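Progress report no. 2
Project: Renewal of the shared office, Bastham
Submitted to: Testano Fund, small premises grants
Submitted by: Cordero Association, Bastham office
Date: 27 November 2020

1. Purpose of this report

This is the second of the three reports which we must send under our grant agreement. It covers the period from the end of August until today. The first report described the removal of the old carpet and the repair of the electrical sockets, so we do not repeat these things here.

The grant is 3,000 euros in total. Until now we have spent 1,304 euros on the window work and 800 euros on painting. The rest is still in the project account, and in section 4 we explain how we would like to use it.

2. Windows and daylight

In our application we wrote that the biggest problem of the main office was the light. In the morning the sun came directly on the desks, and our colleagues could not read their screens. Many of them worked with paper taped to the glass. In the winter we had the opposite problem, that the curtains were too heavy and we needed the lamps for the whole day.

We asked for offers from two suppliers and chose Neminex. Their offer was not the cheapest, but it included measuring, fitting and a second visit for adjustments. We decided for white horizontal venetian blinds on all the windows of the corner side. The first delivery had one blind which was too wide by a few millimeters, and it was sent back. The replacement came after nine days. We lost a little time by this, but there was no additional cost.

The colleagues say that they are satisfied. Even when the blinds are closed, the daylight still comes into the room, and it is soft enough for working at the screen. The lamps near the windows now stay off until the middle of the afternoon. We can not yet say how much electricity this saves, as the bill for the autumn did not arrive. 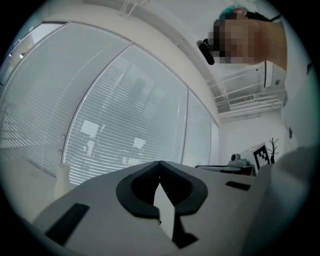 The painting was done after the blinds were taken down again for two days. We know that this is the wrong order. The painter was free only in that week, and we did not want to move the work to the next year. The walls and the soffit over the windows are now white. Before, the soffit had a yellow color and some cracks from an old water damage. The cracks were filled and sanded before the first coat.

We also want to mention the sills. They were not part of the budget, but they were cleaned and are kept mostly free, so that the blinds can be moved without knocking something over. We agreed on this rule in the office meeting. A vase is allowed, folders and boxes are not.

3. What is not finished

Two points from the work plan are still open.

The first is the storage. We planned to have the new shelves on the inner wall before the end of October. The wall was found to be weaker than we thought, and the heavy type of shelf can not be fixed there. We are now looking for standing shelves of the same width.

The second is the door to the corridor. It still closes badly and makes a loud noise. The owner of the building has promised to repair it at his own cost, but we have no written date from him. We will ask again.

4. Request for a change in the budget

The standing shelves are more expensive than the wall shelves. The offer which we received is 1,120 euros, and after paying for the blinds and the painting we have 896 euros left. We will pay the difference of 224 euros from our own funds. We therefore do not ask for more money, only for your permission to use the full remaining amount for the shelves, including the part which was reserved for small repairs.

Please let us know if you agree, and if you need the offer in the original. The supplier keeps the price for us for thirty days.

5. Next steps

After your answer we will order the shelves and bring back the folders which are now stored in the basement. The final report will follow with copies of all invoices.

Cordero Association
Bastham office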